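Gollholm shared workshop: bench check, hand-held grippers
Bench 2, May 31, 2023

Mounting plate tight on both grippers: OK
Cables clear of the jaws: OK. Keep the right one off the table edge if there is room.
Rack stands flat on its base ring: OK
Stand legs and floor cables behind the bench: taped in December, tape needs redoing. Open.

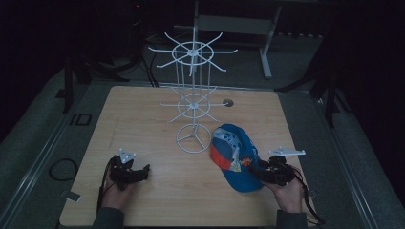
Rack and cap on the bench, one gripper in each hand.

Finger pads, checked with jaws open and nothing in the grip:
Frayed edges: yes, left pad. The lower corner hangs a little below the plastic.
Notches or tears: one small one, right pad, near the lower left corner.
Result: usable for caps and other soft items. Replace both pads before the next long session. Zandora pads fit if trimmed by 2 mm.
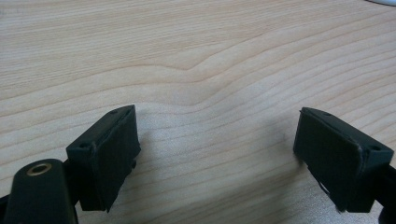 Checked and written up by Wellby bench crew

Still to do: order pads, 3 pairs. Go over the screws again after 30 minutes of use. Check the threaded insert in the mounting piece by hand only, no power driver. Next check goes on a new sheet.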